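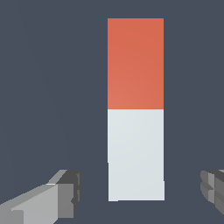 Ordering and Shipping: Frequently Asked Questions

Last updated March 4, 2019

Do you sell to the public or only to installers?
Both. Cilport is a wholesale distributor of door entry panels, intercoms and access control readers, and most of our orders come from licensed installers. Anyone can order from the website at list price. Trade prices show up once your trade account is approved.

How do I open a trade account?
Fill in the form on the Accounts page and attach a copy of your resale certificate or contractor license. Sandro Messina reviews applications and usually answers in two business days. You can place orders at list price while you wait, but we can't apply the discount afterward.

Is there a minimum order?
No minimum for list price orders. Trade accounts have a minimum of 12 units per order. You can mix models to reach it. Cables, mounting plates and blank key fobs don't count toward the 12.

Which brands do you stock?
Nuletti and Wekari for entry panels and indoor stations, Caputo for card readers and keypads. We carry the full Nuletti line. For Wekari we keep only the two-wire models on the shelf. Their IP models are special order and take up to 19 business days.

Will a Caputo reader work with a Wekari panel?
Yes, if the panel has a Wiegand input. Check the label inside the back cover. Panels made before the current series have a relay input only and need the Caputo converter, sold separately.
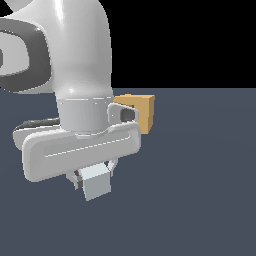
If you aren't sure which series you have, send the serial number to support and we will look it up. Please don't send a reader back as defective before checking this.

How far can I run the cable?
It depends on the model and the wire gauge. The installation sheet for each panel has a table. Use the figure for the indoor station farthest from the power supply, not the average.

Do you ship outside the United States?
We ship to Canada and Mexico. Duties and brokerage are paid by the buyer. For anywhere else, write to Loukia Tsakiris in export sales before you order.

How much does the 48-apartment Nuletti kit cost?
The list price is $2,244, with power supplies included. Indoor stations are priced by the unit. See the kit page for the current parts list.

What if something arrives damaged?
Tell us within seven days of delivery. Keep the carton and the packing material. The carrier may want to inspect them, and a claim can be turned down if they have been thrown out.

Can I return unused items?
Unopened items can be returned within the same calendar month or the next one. Opened items are subject to a restocking fee. Special order items can't be returned. Get an RMA number first. Boxes without one are refused at the dock.

Who handles warranty repairs?
Nuletti and Caputo units come back to us. Wekari units go straight to the manufacturer, and the address is on the warranty card. Villads Ravn runs our repair bench and can tell you the status of a unit if you have the RMA number.

Do you offer training?
Pierina Fontana teaches a one-day class on two-wire systems each October. It is free for trade accounts. Sign-up opens on the Training page.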